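What to Do With the Linens: Notes on Washing, Mending and Storing Tablecloths 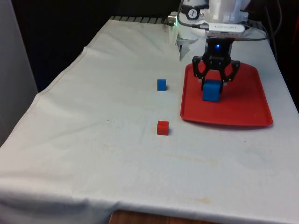
Photo: Skotura

4/19/26

Tablecloths come out for holidays and go back in the drawer, and most of them go back a little dirtier than they went in. A faint ring of tea or a splash of white wine can be invisible when you fold the cloth and brown by the time you unfold it again. Spring is a good time to go through the whole stack, and this month's household item is given over to that job.

The notes below come from the linen table at the Hajdu Street repair afternoon in January, where 40 cloths were brought in over one session. Most needed washing more than mending. Only 17 had real holes or torn hems. The rest had stains, rust marks, candle wax, or creases that had been ironed in and left for years.

Sort first

Put the cloths in piles by fiber. If there is a sewn-in label, go by that. If there isn't, look at the creases. Linen holds a sharp crease and feels cool and a bit stiff. Cotton is softer and duller. Polyester springs back when you crush a corner in your hand and let go. Blends fall somewhere between, and you can wash them as you would the more delicate fiber in the blend.

Hold each cloth up to a window. Thin spots show as brighter patches, usually along the fold lines and where the cloth bends over the table's edge. A cloth with thin spots should be washed by hand or in a mesh bag on the gentle cycle. Mark holes and pulled threads with a safety pin so you can find them again later. Take the pins out before washing, or they may leave rust.

Stains

Fresh stains need cold water and not much else. Run the water through from the back of the cloth so the stain is pushed out the way it came in. Work in a little dish soap if it is greasy. Do this before the cloth goes anywhere near a dryer.

Old stains take longer. For white cotton and white linen, soak in warm water with oxygen bleach powder, using the amount on the package. Leave it overnight. The water will often turn yellow. Drain, rinse and soak again if the cloth still looks dingy. Several people at the linen table had given up on a stain after one soak and were surprised by what the second did.

Avoid chlorine bleach on old cloths. It weakens the fibers and can turn some finishes yellow.

Candle wax: put the cloth in the freezer for an hour, then crack off what you can with the edge of a spoon. Lay the rest between two sheets of plain brown paper and press with a warm iron, moving to clean paper as the wax soaks in. Colored wax may leave dye behind. Dab that with rubbing alcohol on a cotton ball after testing a corner.

Rust: lemon juice and salt, left in the sun for an afternoon, then rinsed well. It works on small spots. For large ones you will need a rust remover made for fabric. Do not use bleach on rust, which sets it.

Red wine and berries: cold water right away, then oxygen bleach if the cloth is white. On colored cloth, try dish soap and white vinegar in equal parts and test a corner first.

Gravy: scrape, then cold water, then soap. Hot water first will cook the starch and make it harder to lift.

Washing

Give the cloths room. A large tablecloth washed with towels will come out twisted and linty. Two cloths of the same color are plenty for one load. Use less detergent than you think you need and add an extra rinse. Soap left in the fabric is a common reason for yellowing in storage, and so is fabric softener, which coats the fibers and also keeps napkins from soaking anything up.

Warm water is fine for sturdy cotton. Use cool water for linen with embroidery, especially red or dark blue thread. If a color starts to run, keep the cloth wet and keep rinsing until the water is clear. Do not let it dry halfway through.

Dry on a line if you can, folded over the line by a good third so the weight does not pull on one edge. If you use a dryer, take the cloth out while it is still damp. It will iron more easily and shrink less.

Ironing

Iron linen damp with a hot iron, on the wrong side first. Iron embroidery face down on a folded towel so the stitches stay raised. For a round cloth, start in the middle and turn it as you go. A kitchen table with a thick blanket over it is easier than an ironing board for anything large, if the tabletop can take the heat.

Starch only if you plan to use the cloth soon. Starch draws insects in storage and makes folds crack.

Mending

Small holes in plain cotton can be darned with a single strand of thread pulled from the hem allowance, so the color matches. Work in and out past the edge of the hole by a quarter inch on each side, then weave across. It will not be invisible. On a white cloth it will be hard to see from a chair.

Torn hems are the easiest repair. Press the old fold back in, pin, and sew by hand or machine. If the edge is badly frayed, trim it, turn a narrow new hem all the way around, and accept a slightly smaller cloth.

A cloth with one bad area can be cut down. The Ilteder sewing room keeps paper patterns for napkins and table runners, and a worn banquet cloth will usually give a set of napkins and a runner from the good parts. Save the scraps for polishing rags. Old linen leaves very little lint on glass.

Storing

Everything must be fully dry. A cloth that feels only a little cool to the hand is still damp.

Rolling is better than folding for anything you care about. Use a cardboard tube covered with acid-free tissue or a clean cotton sheet. If you must fold, fold loosely and in thirds one year, quarters the next, so the creases do not fall in the same place. Keep the cloths off bare wood, which can stain them brown over time. A washed pillowcase makes a good storage bag. Plastic bins and dry-cleaner bags hold moisture and are best avoided.

Write the size on a slip of paper and tuck it in with each cloth. It saves unfolding five of them to find the one that fits with the leaf in.

Cedar blocks are fine in the same closet but should not touch the fabric.

Giving cloths away

Skatatier Hall will take clean tablecloths in any size for its lending shelf, plain or patterned, mended or not. White ones go out the most, and the long ones are always short in supply. Leave them in a bag at the side door with the size written on the outside. Please do not leave damp items or anything with mothballs.

The lending shelf's cloths were borrowed 704 times last year. There is no charge, but they need to come back washed. Ironing is up to you.

The next linen table at Hajdu Street will have darning needles, hoops and white thread. Bring your own scissors and any colored thread you need to match.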